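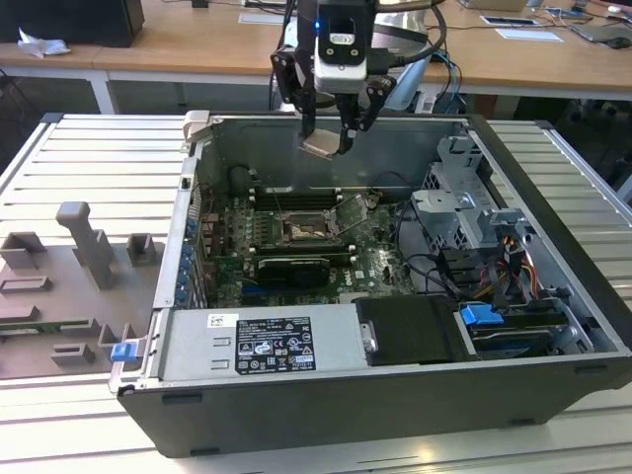 Depreciation spreads the cost of a long-lived asset over the years in which the asset is used. Chapter 6 treated each asset as a single unit with one cost and one life. Many assets do not behave that way. A desktop computer with its case open, lying on its side on a metal worktable, shows the difficulty: the large case and the green motherboard inside it are parts of one purchase, yet each may wear out or go out of date at its own pace. The accountant must decide whether to record one asset or several.

7.1 The unit of account

The unit of account is the level at which cost is recorded and depreciated. A firm may choose a high level (the whole machine) or a low one (each major part). The choice affects the yearly charge, the gain or loss on disposal, and the treatment of any later spending. 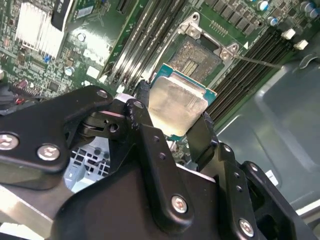

Consider Niltholm, a drafting firm that buys a workstation for $2,151. The expected life is 8 years and the expected residual value is $423. Under the straight-line method the depreciable amount is $1,728 and the yearly charge is $216. At the end of year six the accumulated depreciation is $1,296 and the book value is $855.

7.2 Spending after purchase

At the start of year seven Niltholm spends $264 on a part. If the part only keeps the workstation in its present condition, the full amount is an expense of that year. If the part adds to what the workstation can do, the amount is added to book value and spread over the two years that remain.

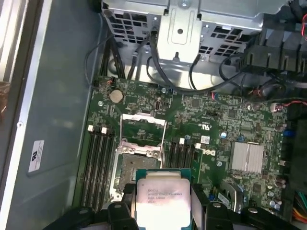 In the second case the yearly charge rises by $132, to $348, provided that the residual value is unchanged. Total cost over the two years is the same under both treatments - only the timing differs. Where the old part was recorded separately, its remaining book value is removed at the same date.
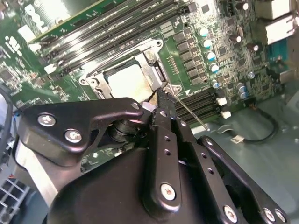
Birutė Vītola objects that the test in 7.2 is hard to apply, as an exact match for an old part is often no longer sold and the replacement is nearly always somewhat better. She would expense any part below a fixed dollar limit and apply the test only above it. Section 7.3 takes up such limits and the records needed to support them.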